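Reading a ceasefire annex properly

Dec 9, 2025

I spent most of November reading the annexes to the Kakevley arrangement, which runs to 155 pages once you include the maps. The main text is short and has been quoted everywhere. The annexes have had almost no coverage, and they are where the operating rules sit, so these are my working notes on Annex 3. Corrections are welcome.

The annex deals with access by non-state authorities. Under the old practice, a relief convoy entering the Nivard valley needed a permit from the central ministry and, separately, an unwritten clearance from whichever armed group held the road. The second clearance was never acknowledged on paper. Donors recorded it as a "local coordination delay" in their reporting and moved on.

Annex 3 puts it on paper. Article 2 defines a "controlling party" as any organized body exercising effective authority over a listed road segment for 600 consecutive hours. It is an odd unit. It comes to 25 days, and I assume it was written in hours to stop arguments over whether a partial day counts. A body that meets the threshold may issue a transit notice. The notice is not a permit, and the drafters repeat the distinction in three separate places.

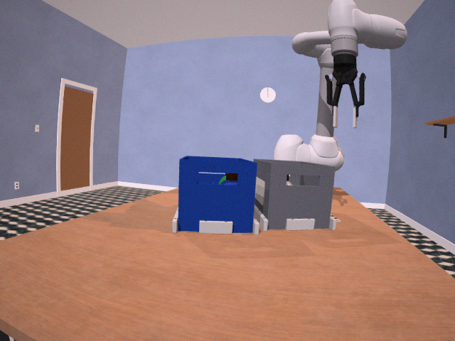
The legal effect of a transit notice is narrow. It binds the issuing body to let the named vehicles pass and to refrain from inspecting sealed cargo. It confers no recognition, and Article 7 says in plain terms that it can't be cited in any later claim to territory or status. Miroslava Savchuk, whose Lytvynenko lecture on armed-group administration is still the best introduction I know, argued there that clauses of this type fail in practice. Her point was that a group wants the document for its letterhead. Once a stamped notice circulates among drivers, traders and clinic staff, the disclaimer in Article 7 does little work.

I think she is right about the incentive and I am less sure about the outcome. The comparison usually made is with the Enomard corridor, where both factions issued notices and both lost interest when the fuel trade shifted north. Joaquim Peixoto's paper on Enomard attributes the decline to price. Recognition hardly appears in his interviews, although he spoke mainly to hauliers and says so in his methods section.

Two drafting problems are worth flagging. First, the 600-hour clock has no named timekeeper. Article 4 refers to "the monitoring cell," but the cell's mandate in Annex 1 covers incidents only, and holding a road quietly is not an incident. Second, there is no rule for a segment that changes hands while a notice is live. A convoy could leave with a valid notice and reach a checkpoint run by people who never signed it and haven't yet held the road long enough to sign one of their own.
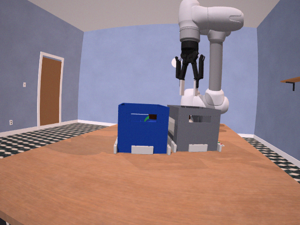
The second gap could be closed with a single sentence providing that a live notice survives a change of control until its stated expiry. Something close to that was in the earlier draft, at Article 5(3), and was struck before signature. I haven't found an explanation for the deletion. The summary of proceedings skips from 5(2) to 6.

The French text differs slightly on the same point. Where the English has "named vehicles," the French has wording nearer to "named carriers," which would let a haulage firm substitute a truck after a breakdown. Both texts are listed as equally authentic. I'd expect the carriers to rely on the French and the checkpoints to rely on the English.

Annex 4 covers detainee lists and is much longer. I am partway through the definitions and will post notes when I have finished the schedule.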